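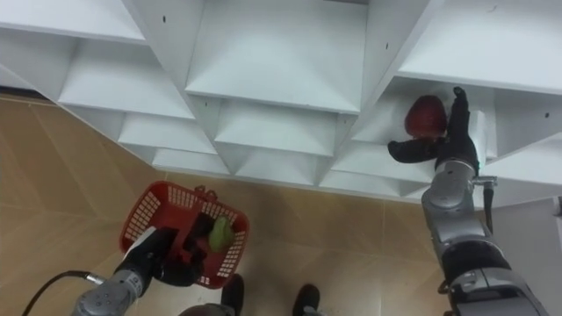

White shelving and a red plastic basket.

Rania El Ouafi ran the shoe counter at Rosier for eight years before opening her own repair shop in January. "People bring in boots they've had for 20 years," she says. "I'd sooner fix those than sell a new pair." Heels take her a morning, full soles two days. She learned stitching from Said Abdel Rahman, now retired. "He still rings to ask what thread I'm using."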